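Grarkent: the parts bins, a gallery
Last updated December

These are from the sorting room at Grarkent, where mixed parts arrive in bulk and are separated before going out to the other sites. Captions are by Deepika Chacko, who looks after the bins and the stock records.

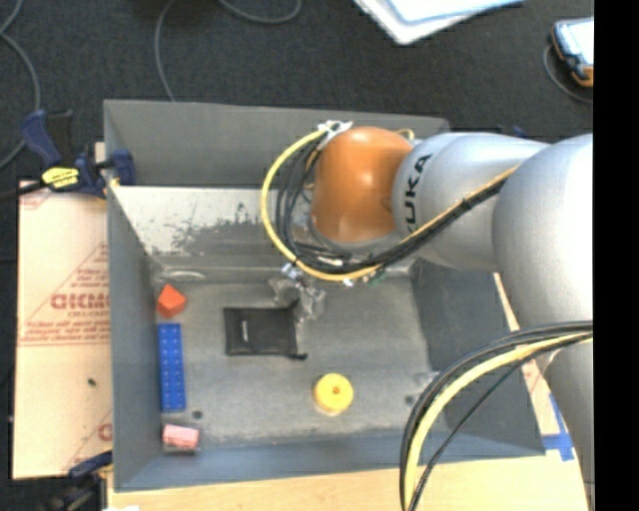
The large grey bin

Tall sides, sloping in towards the bottom, so parts end up where they can be reached. The bottom panel is scuffed and the pale band on the far wall has gone patchy. The red-orange block is in the far left corner.

About the bins

We have 2 of the large grey bins in regular use. The first came from Tralldale when their own sorting room closed, and the second was bought to match. The paint marks easily but the walls have stayed true, and we have not had to replace a panel on either.

Smaller trays are kept on the shelving by the door. They are used for anything that would get lost in a large bin, mainly clips, caps and short pins.

What goes through them

Over 3,000 parts pass through the room in a normal month. Most are moulded blocks and brackets for the Ramutora range, with some metal fittings mixed in. December is quieter, and that is when the bins are emptied, wiped down and checked for splits along the seams.

Corners need the most attention. Small angular pieces settle there and are easily missed when a batch is changed over, so each corner is checked by hand before the next batch is tipped in.

Labels and records

Every batch has a card with the part number, the site it came from and the time it was tipped. Cards are kept for 70 days and then thrown away. The Sugawara batches have their own yellow cards and should not be filed with the rest.

Visiting

The room can be seen by arrangement, mornings only. Please ask for Deepika at the front desk and wear closed shoes. Bags and coats can be left in the office.

More galleries
The loading bay
Shelving and trays
The old Tralldale room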